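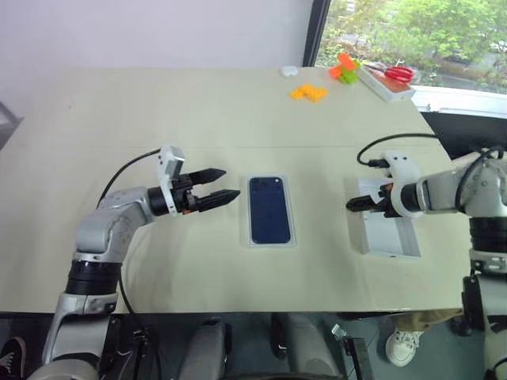 Janvier 2024, cahier d'atelier, suite

Repris la tâche « téléphone dans la boîte ». Deux bras, une table, un téléphone posé face contre table, la boîte blanche à côté, ouverte vers le haut. Un enfant de quatre ans fait ça en regardant ailleurs. Emilian voudrait qu'on l'inscrive dans la colonne « acquis » du tableau pour Basmont. Je ne suis pas d'accord et je note pourquoi, pour qu'on ne refasse pas la discussion à chaque réunion.

10 essais ce matin, 4 réussis selon Emilian, 2 selon moi. L'écart vient de ce qu'on appelle réussi. Pour lui, téléphone dans la boîte = oui. Pour moi, téléphone de travers, appuyé sur le rebord, et Bastien qui finit du bout du doigt = non. Si une personne doit passer derrière, la corvée reste à faire. Proposition : on compte zéro dès qu'une main humaine touche quelque chose. Bastien d'accord, Emilian trouve ça sévère.

Le problème principal reste la prise. Un téléphone à plat, c'est mince, ça n'offre presque rien aux doigts. Les deux doigts de la pince gauche arrivent bien parallèles, au ras du plateau, et ensuite ça pousse au lieu de serrer. Silviu avait proposé en octobre de faire glisser l'objet jusqu'au bord de la table pour le prendre par-dessous. Essayé aujourd'hui, une fois. Rattrapé au vol, on n'essaiera plus sans tapis au sol.

Autre souci, le bord transparent et brillant autour du téléphone. La détection hésite entre ce contour et celui du téléphone lui-même, d'un essai à l'autre elle change d'avis. Côté fenêtre, les reflets n'arrangent rien. Refaire une série store baissé avant de toucher au code. (Beat dit que chez les gens il n'y a pas toujours de store. Il a raison, mais je veux d'abord savoir ce qu'on mesure.)

Bras droit : il est censé tenir la boîte pendant que l'autre dépose. Il descend trop bas et appuie, du coup la boîte pivote un peu et la dépose se fait à côté. Décalage à reprendre dans le fichier de calibration, Bastien s'en charge. Surveiller aussi la boucle de câble au poignet gauche quand il tourne, je n'aime pas comment elle revient par-dessus le bras.

Les objets du fond (briques jaunes et orange, le montage orange et vert, les ciseaux rouges dans leur plateau) restent pour la série suivante. Je parie que les ciseaux nous prendront plus de temps que tout le reste réuni. Silviu parie sur les briques. Mise : un café.

Lucian a rapporté la plaquette Drasell, qui annonce 1000 cycles de rangement « sans intervention ». Je veux bien. Rangement de quoi, posé comment, sous quelle lumière ? Si c'est toujours le même objet au même endroit, c'est une machine d'emballage et on en fabrique depuis longtemps. Je lui ai demandé de leur écrire pour avoir le protocole. Pas de réponse pour l'instant.

Mon avis à ce stade : pour débarrasser une vraie table, non. Pour un poste d'atelier avec gabarit et pièces présentées debout, peut-être, et encore, avec des doigts plus fins.

À faire :
store baissé, même série, mêmes positions de départ
calibration bras droit (Bastien)
essayer les embouts fins restés dans le carton Unham
relancer Drasell (Lucian)
colonne « acquis » : on n'y met rien pour l'instant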